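Proyecto de fin de curso — Aprender a doblar a partir de demostraciones con pinza de mano
Grupo Serkent: Mei Escobedo y Jalen Tran
30 de septiembre de 2022

Cuando empezamos el proyecto queríamos responder a una pregunta que parecía sencilla: cuántas demostraciones hechas por personas hacen falta para que una política aprenda a doblar un paño de cocina. La pinza de mano lleva la cámara encima, de modo que lo que se graba se parece mucho a lo que después verá el robot.

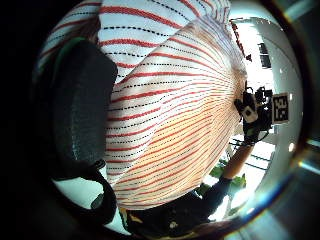 Figura 1. Paño de rayas rojas visto desde la pinza, con un marcador al fondo.

Reunimos 306 demostraciones y, tras revisarlas con bastante paciencia (y bastante café), nos quedamos con 290. Las otras se descartaron porque la trayectoria de la cámara se perdía a mitad del gesto, algo que nos dio mucha pena.

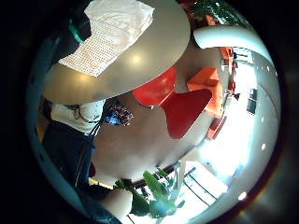 También dedicamos tiempo a la calibración, que al principio nos parecía un trámite y acabó ocupando media memoria — Esperanza Tillman, nuestra tutora, ya nos lo había advertido con mucho cariño.

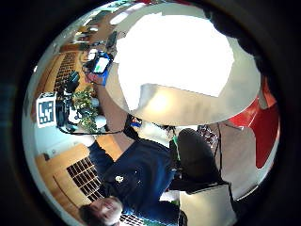

Figura 2. Dispositivo con la pantalla encendida, junto a una planta y un marcador.

Entrenamos primero con 200 demostraciones y luego con todas las válidas. La segunda versión doblaba mejor las esquinas, aunque seguía dudando cuando el paño llegaba muy arrugado, y ahí nos habría gustado disponer de más semanas.

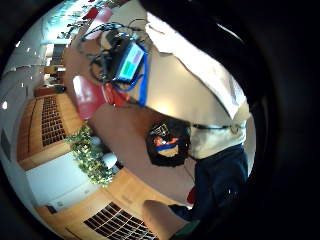 Dwayne Halvorsen nos comentó, al leer el borrador, que él habría variado más los paños antes de aumentar el número de repeticiones, y que con una sola tela es difícil saber qué ha aprendido la política. Le damos la razón, y lo hemos apuntado como primera tarea para quien continúe el proyecto.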